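Inicio · Tutoriales · Robótica · Contacto

Cómo enseñé a mis dos brazos a separar botellas y latas
Por Lihua Ding · abril
14 comentarios · Compartir

¡Por fin me pongo con esto! Me lo pedisteis mucho después de la entrada sobre Hulura, el método de clonación por fragmentos que montamos Qiuyue Xue y yo, así que va la receta tal cual la usamos.

Primero, las demostraciones. Grabamos 389 teleoperando los dos brazos, y nos quedamos con 265 (las demás tenían titubeos míos, qué le vamos a hacer). Cambiad los objetos de sitio entre toma y toma, pero dejad los carteles quietos.

Segundo, el reparto. Cada demo lleva una etiqueta de texto con el objeto y el cubo de destino: «Bottle», «Plastic» o «Can». Al principio la poníamos solo al arrancar el episodio y el modelo se liaba con el vidrio; ahora la repetimos en cada fragmento y va mucho mejor.

Tercero, entrenar. Predecimos fragmentos de ocho acciones y suavizamos el solape. Con casi 125 épocas nos bastó; más allá empezaba a memorizar posiciones.

Y un consejo: meted latas aplastadas en los datos desde el primer día. Nosotros grabamos solo latas enteras al principio y la pinza cerraba demasiado arriba.
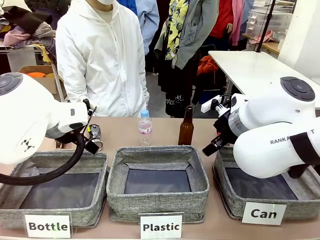 Lata aplastada en la pinza izquierda, con las dos botellas aún sobre la mesa.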